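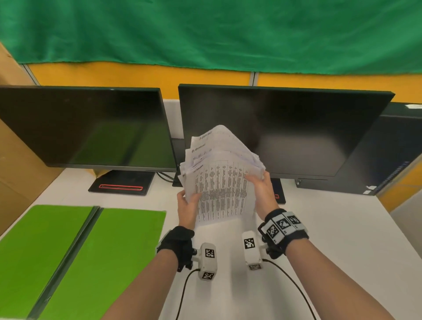

STARNTHORPE, May

Who Squares Up the Paper When the Robot Comes to Work?

Pick up a fat stack of paper. Any paper will do, but ask first if it belongs to a grown-up. The corners stick out. The pages slide over each other like penguins on a slope. You squeeze, you tap, you squeeze again, and after a bit you have something close to a neat block. It took you a few seconds and you were probably thinking about lunch.

Now try explaining to a machine how you did it. Take your time.

At Wirkodow, an office in Starnthorpe where other companies send the paperwork they can't face, people have been trying to do that explaining since winter. Wirkodow gets forms, lists, and long tables with tiny rows of print, the kind of page that makes your eyes want to go home. Somebody has to straighten the pages, put them in order, and feed them to a scanner. On a busy day there are 2000 sheets. On a slow day there are also 2000 sheets, but people complain less.

What does "automation" mean?

Automation means getting a machine to do a job, or a piece of a job, that a person used to do. A dishwasher is automation. So is the door at the supermarket that opens when you walk up to it, and sometimes when you don't.

The scanner at Wirkodow was automated years ago. Put a neat stack in one end and it reads every page by itself. It is very fast and very fussy. Give it a stack with one bent corner and it stops, beeps, and waits for a human to come and say sorry.

So the machine does the reading and the people do the neatening. You may have noticed which one of those sounds more interesting. The people at Wirkodow noticed too.

How do you teach a robot to hold paper?

You could write it a list of instructions. Lempi Kettunen, who has worked at the paper desk for five years, tried. Her list began "Pick up the stack." Then she had to explain how hard to pinch, where to put the thumbs, and what to do when the middle pages try to escape. She gave up on line 30, when the stack was still on the desk.

The other way is to show it. A person does the job with trackers on both wrists. Each one is a white plastic part marked with square black-and-white patterns, a little like the patterns you see on tickets. A camera can spot those squares easily, and a computer uses them to work out where each wrist is and which way it is turned. A camera also looks down from up near the head, so the computer gets to see the hands and the paper together.

Look at the two hands lifting that stack in front of the monitors. They are doing different jobs. The left one grips the low edge with its fingers curled along the side. The right one presses against the other side with its fingers spread out. If you had to tell your own two hands to do that, out loud, in words, you would drop the lot. Luckily your hands don't wait to be told.

The computer collects many turns at the same job: thick stacks, thin stacks, good tries, clumsy tries. Bit by bit it looks for what the tries have in common. The robot then has a go with its own hands, and it is terrible. It has more goes. It gets less terrible. This is also how people learn the violin, and the neighbors feel about the same.

Does it work yet?

Sort of. The robot at Wirkodow is called Mekthorpe, after the street it was delivered to by mistake. It can straighten a thin stack if the stack has been left in the right spot and no one has been mean to the corners. Thick stacks still beat it. Staples confuse it. So does a page that has been folded and then unfolded by somebody hoping it wouldn't show.

What happens to the people?

This is the question grown-ups ask in low voices, and it is a fair one. When a machine takes over part of a job, the rest of the job changes shape.

Some changes at Wirkodow are easy to like. Lempi's thumbs used to be sore by the end of the day, and she got more paper cuts than anyone should. Now she spends part of the morning showing the robot how it's done, and part of the afternoon checking what it did. She says checking is harder. When you neaten paper all day you can daydream, and when you watch a robot neaten paper you have to pay attention, especially when it looks sure of itself.

Some changes are not so easy. Aleksi Vainio liked straightening paper. He says it's peaceful, like raking leaves indoors. He also asked what would happen if the robot got really good, and whether there would still be a desk for him. His boss told him there would be other work, with the customers who send pages in the wrong order and need a kind phone call. Aleksi said he'd like that in writing. He got it in writing. It's one sheet, so it was easy to keep neat.

Not every workplace does it that way. In some places machines have meant fewer jobs. In some they have meant new jobs that didn't have names before. A lot depends on what the people in charge decide, and on whether they ask the workers first. A robot doesn't get a vote in this. It doesn't want anybody's job. It doesn't even want its own.

Try it at home

Get a friend, a stack of scrap paper, and a table. Mess up the stack. Your friend is the robot and may do only what you say, exactly as you say it. "Make it neat" is not allowed, as a robot has no idea what neat is. Start with "Move your left hand" and see how far you get.

Then swap places. Be as annoying a robot as you can. Lempi's record is line 30.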